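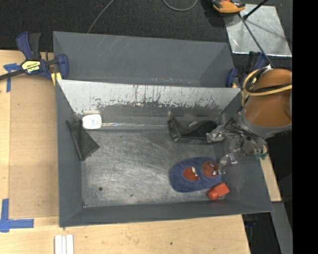
Re: [statehouse-watch] Petition threshold in the Brurkora annexation bill
From: Iddrisu Ametepe
Date: March 4, 2018

Replying to the list so the correction sits in the same thread.

> The bill as amended requires 550 valid signatures to force a
> referendum on the Cirna annexation. Brurkora has 2,619
> registered voters, so the bar is over 20 percent. I read
> Section 4 as applying to petitions already in circulation.
> If so, the Cirna group has to start over on the new form.
> Can someone check this against the engrossed text?

The signature number is right. The reading of Section 4 is wrong, or at least it is out of date.

The version you quote is the one reported out of the local government panel. It was amended again on the floor. Section 4 now says that a petition "first filed for circulation before the effective date" is governed by the law in force on the day of filing. The Cirna petition was filed with the town clerk in October, and the bill takes effect 90 days after signature by the governor. The old form stays good, and so does the old threshold.

Two points remain open.

First, the word "filed." The clerk's log has an entry for the draft petition and a later one for the corrected draft, after the legal description was fixed. Both are in October, so the choice between them does not matter for Section 4. It does matter for the circulation deadline in the current statute, which runs from filing. I would work from the earlier entry until the clerk says otherwise in writing.

Second, who counts as a signer. The current statute says "registered voters of the municipality." The bill says "registered voters of the municipality and of the territory to be annexed." Under the old language, people living on the Fostent Road parcels cannot sign, even though the annexation would move them into town. The Nghiêm memo treats both groups as eligible, but it cites the bill and should not be used for this petition. Signatures already collected on Fostent Road should be kept on separate sheets and left out of the running total.

On the percentage: the divisor in the bill is registered voters at the last general election, and I have not seen that figure. 2,619 is the current roll. The 550 is a fixed number in the text and does not change with either one.

The engrossed copy is on the legislature's site under the House number. The Senate companion has not been conformed yet and still has the old Section 4, so check which one you have open before quoting it.

Iddrisu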